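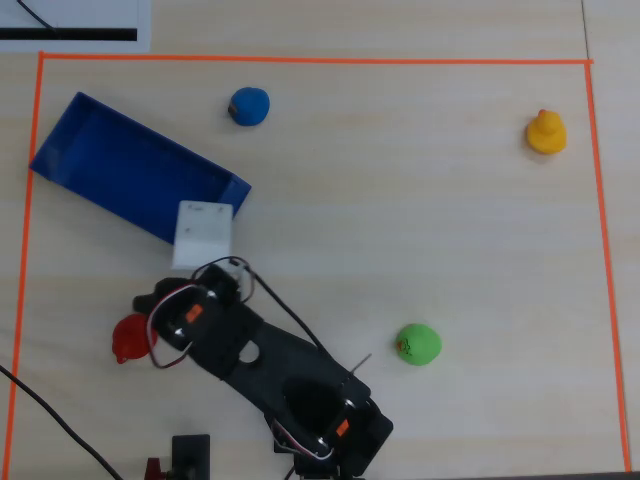 A blue tray and orange tape on a light wood tabletop.

I will say it to anyone who'll listen: the best way to learn a travel trailer is to take it somewhere close and boring first. Our maiden trip went to Poradow, 11 miles from the driveway, and I loved every minute of it!

People buy a rig in April and want the big western loop by June. I get it, I had the maps out too. But a first night at a county campground teaches you more than any walkthrough at the dealer. We found out that our water hose was too short, that the dinette cushions slide, and that the fridge door needs a firm push (the milk did not make it). Home was a quick drive away, so we went back for a longer hose and still had burgers by six.

Compare that with our neighbors at the Crabtree sites last fall, who had towed 757 miles on their first outing and were reading the awning manual by flashlight in the rain. They were great sports about it, but they looked tired.

Short trips are cheap, too. We've spent less than $200 on some long weekends, fuel and firewood included, and the little lake at Monden is as pretty as places I've crossed three states to see. Go in October if you can. The maples along the boat ramp are unreal!

We did finally do a long one, 1,096 miles out to Hemadthorpe and back, and it was wonderful. I backed into a tight site on the second try, with people watching, and I owe that to all those evenings at Poradow.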